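Sorting kit evaluation: Ziltard bench package
Speaker notes, Unnur Vestergaard
Oct 10, 2025

Slide 1. Title
Give name and role. I ran the evaluation at Vindcombe and have no stake in Itus, the vendor. Questions at the end, except on licensing, which I will take on slide 6.

Slide 2. What is being sold
Ziltard is a package in three parts: a simulated workbench, a task library, and a runtime that moves a trained policy from the simulator to a real arm. The buyer supplies the arm and the computer. We reviewed release 6, simulator side first. The hardware results are in a separate report and I will only touch on them.
Say clearly that the quoted price covers one seat. Two people in the last audience missed this.

Slide 3. The task
Small-parts and office-supply sorting. Items start on a tabletop and go into open-fronted compartments with printed labels. The instruction to the policy names the item, and the policy has to read or otherwise work out which compartment is correct. Label order can be shuffled between episodes. We left shuffling on for all scored runs.
Pause before the next slide. The gripper view takes a few seconds to read from the back of the room.
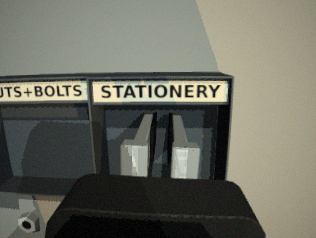
Vol. 6, No. 2, p. 155

Slide 4. Gripper view
Point to the STATIONERY label first, then to the hex nut at lower left. The nut is on the tabletop and the gripper is in front of the stationery compartment. Ask the room to note how much of the lower part of that compartment the gripper hides. From this viewpoint a policy has to place an item with the front edge out of sight.
Then the other label. Its first letter is out of view, so a policy that depends on the full string has a problem at this pose. The vendor's answer is a second, fixed viewpoint, sold as an option. We tested with and without it.
Rendering: edges are stepped and surfaces are plain. We saw no sign that this hurt training, but customers who expect showroom graphics should be told before purchase.

Slide 5. Results
We scored 3342 episodes. Read the table from left to right and do not read every row aloud.
Main points. Placement was reliable for flat items. Small metal parts were worse, and most of the failures came at the grasp, before the compartment mattered. Wrong-compartment errors dropped when the fixed viewpoint was added. Shuffled labels cost less than I expected.
The contact model is the weak part. A nut lying at a tilt on the tabletop can slide when a finger touches it, and it slides farther than the real one does. The friction setting can be changed, though the manual gives one paragraph to it and leaves out the units. Itus has confirmed the omission - a corrected page is due in February.

Slide 6. Setup, support and license
Install was completed in one working day on a clean machine. The task editor is usable without programming. Adding a new compartment label is a text field. Adding a new object needs a mesh, a mass and a collision shape, and the collision shape is where our time went.
Support tickets were answered in writing, with log excerpts. One reply contradicted the manual and the reply was correct.
License is per seat, yearly. Trained policies stay with the customer if the license lapses, but the runtime stops. Repeat that sentence.

Slide 7. Comparison
The Brynjólfsdóttir kit is the nearest alternative. It has the better contact model and a smaller task library, with no label shuffling. A shop that handles only fasteners should look at it first. For mixed bins, Ziltard saves setup work.
Do not get drawn into price here. The two quotes we hold cover different support terms.

Slide 8. Recommendation
Buy one seat, with the fixed viewpoint option. Hold any further seats until the friction page is out and the nut grasp test has been rerun on our own arm. The full episode log is in the handout, starting at page 144.
Leave this slide up for questions.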